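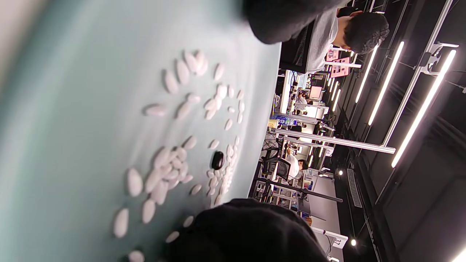
**How often should the kitchen and pantry at a memory care house be checked for high-sodium stock?**

Once a month, with a short recheck after any change of supplier or menu.

# Pantry and meal service check, Wilevier House

Date of check: 16/10/2021
Previous check: August
Areas covered: dry store, walk-in cooler, main kitchen, dining room, medication storage next to the dining room

Marks used: OK, Fix, Recheck

## Dry store

- [x] Canned vegetables are the no-salt-added kind. **OK**
- [x] Older cans at the front, newer cans behind. **OK**
- [ ] Soup bases labeled with sodium per serving. **Fix.** The Clusex chicken base was moved into a plain tub and the label was thrown out. Keep the original label with the tub.
- [ ] Shelf list matches the shelves. **Recheck.** The list still shows crackers we stopped ordering in August.

## Walk-in cooler

- [x] Door seal clean and closing fully. **OK**
- [x] Raw meat below ready-to-eat food. **OK**
- [ ] Opened items dated. **Fix.** 4 containers had no date and were thrown out during the check.

## Main kitchen

- [x] Measuring spoons used for salt, no pouring from the box. **OK**
- [x] Texture-modified meals plated separately and tagged by room number. **OK**
- [ ] Daily sodium totals written on the menu sheet. **Fix.** Thursday's regular menu came to 1,991 mg and the reduced menu to 1,555 mg. The other days were blank. Both totals leave out anything added at the table.
- [ ] Probe thermometer tested in ice water. **Recheck.** It read high on the first try and correctly on the second. Replace the battery and test again.

## Dining room

- [x] Salt shakers off the tables between meals. **OK**
- [x] Water within reach at every seat. **OK**
- [x] Walkways clear for walkers and wheelchairs. **OK**
- [ ] Seasoning blend available for those on the reduced menu. **Fix.** The Kurek herb blend ran out and regular seasoned salt was put out in its place. Remove it. Reorder the herb blend and keep a spare jar in the dry store.

## Medication storage

- [x] Cabinet locked at the time of the check. **OK**
- [x] Key log filled in for each shift. **OK**
- [x] Salt substitutes with potassium kept out of the dining room unless the care plan allows them. **OK**
- [ ] Diet sheets match current care plans. **Recheck.** Two sheets carry old dates. Nursing to confirm before the next menu is printed.

## General comments

Almost 66 servings of the Zata low-sodium broth are left, enough to cover the current menu cycle. Place the order before the cycle ends, as the last delivery came late.

The wall poster by the tray line is faded and hard to read. Print a new copy in larger type.

All items marked Fix go to the kitchen lead. Items marked Recheck stay open until the next monthly visit.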